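Shed build log, part whatever: the two-armed thing now has a kitchen to ruin, and so far the kitchen only exists on my computer. Plan is to get the arms behaving in sim before I let them near a real bench. The real frame is still on sawhorses next to the mower.

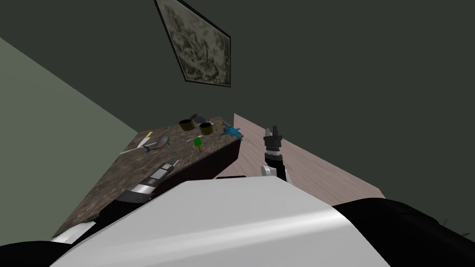
*Posted by **plornamine** » 5/11/22*

So that's the chest view, arms out over the granite. I modelled neither the granite nor the painting. The whole room came in a scene pack and I've grown fond of the colour of the walls.

Left arm is after the ice pop. Right arm is supposed to stay out of it until called, and has picked a spot by the wooden table to wait in. Physics runs at 200 steps a second, the joint targets update at 60, and my old desktop sounds like a hair dryer the entire time.

Questions for the brains trust:

- Is it worth fixing the camera roll, or do I just rotate everything in software?
- Would you start with the pop or the cans?

---

**narkus**

Fix the roll. I rotated in software on mine and then spent most of October chasing a sign error that only showed up when the arm reached left. You will forget you did it. Then you'll add a second camera and forget that too.

Also, why is there a knife on the counter?

---

**plornamine**

It came with the whale. I hit "scatter objects" and took what I was given.

---

**boychuk_shed**

Disagree with narkus, as is tradition. A camera can sit at any silly angle you like as long as the transform is right. Put it where it sees the most bench and let the maths sort it out. My real one is cable-tied to a broom handle and it's fine.

Cans first. They're a nice honest cylinder. That pop is lying flat on the stone and you'll be scraping fingertips along the counter all night.

---

**narkus**

"It's fine" from the bloke who put a gripper through his own flyscreen.

---

**boychuk_shed**

Once.

---

**hallero**

What does the wrist camera see? Chest view is all well and good but it's the wrist one that does the grabbing.

---

**plornamine**

Glad you asked, sort of.

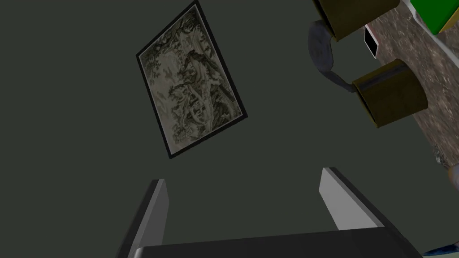

*Wrist view, fingers open, lined up beautifully on the wall.*

The cans are way over in the top right, so there's a fair bit of steering to go. I get a lovely clear look at the artwork, though.

---

**hallero**

Your fingers take up a lot of the bottom of that picture. I'd tip the camera up 5 degrees and see what you gain. Beyond that you start losing the fingertips, and you want those.

Nice trees.

---

**narkus**

I'd sort out the roll before touching the tilt. I will keep saying this.

---

**boychuk_shed**

Tilt first. How many tries are you giving it per run?

---

**plornamine**

Up to 2000 overnight, if the desktop survives and the house doesn't trip a breaker. I'll do the tilt tonight and go with the cans. Roll can wait for the weekend, sorry narkus.

---

**narkus**

See you back here when it reaches left.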